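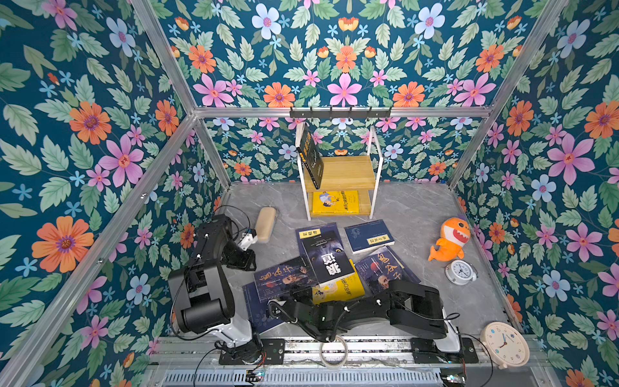 Carnholm Opens Small-Shelf Reading Corners and Asks Readers to Bring Worn Paperbacks

Sep 16, 2020. Carnholm, the used book and home storage shop, announced today that its Small-Shelf reading corners are open to the public. The corners are meant for people who live in one or two rooms and have more books than places to put them.

Each corner is set up with a two-level shelf, a hook rail on the wall above it and a patterned wallpaper called Skarkier, which has orange, pink and pale blue flowers on deep teal. Visitors can take the books down, go through them and put them back in whatever order they like. Staff will help anyone who wants to try a layout before buying a shelf.

"People come in and say they need a bigger bookcase," said Zaid Hattar, who manages the shop floor. "A lot of them just need to get the pile off the floor and decide what stands up and what lies flat. We let them try it with our books first."

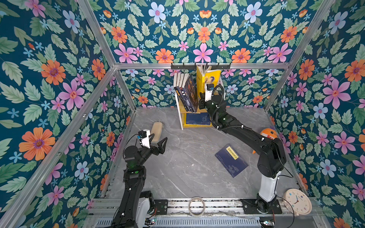
Shop staff suggest standing books of about the same height together on the upper level and laying odd sizes flat underneath. Books in daily use can lean at the front, where the covers are easy to see. Heavy volumes should go on the lower level.

The opening stock includes 1,429 used books in English and Chinese. Of these, 141 are Chinese titles that came in a single purchase in July from Shboul, a dealer in secondhand paperbacks. They include novels, popular nonfiction and pocket editions of the classics, among them the "Caigentan" (菜根谭).
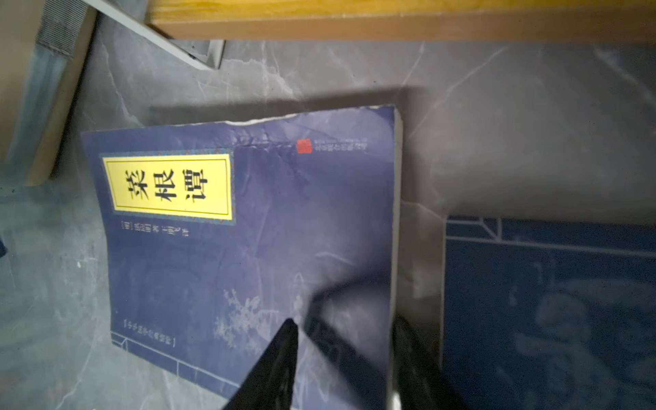
Carnholm will not turn away a book for a creased cover or a torn edge. Books with all their pages are accepted for trade at the front counter, and each customer may bring up to two bags per visit. Loose covers are mended in the shop by Jhonatan Carhuamaca, who also runs the repair table.

"I don't try to make an old paperback look new," Carhuamaca said. "I glue down what is lifting and leave the rest alone."

Shelves and wallpaper are sold separately. The hook rail is supplied by Hokum and comes with wall screws. Trade credit may be used for books only. Questions about trades or repairs can be taken to the front counter during shop hours.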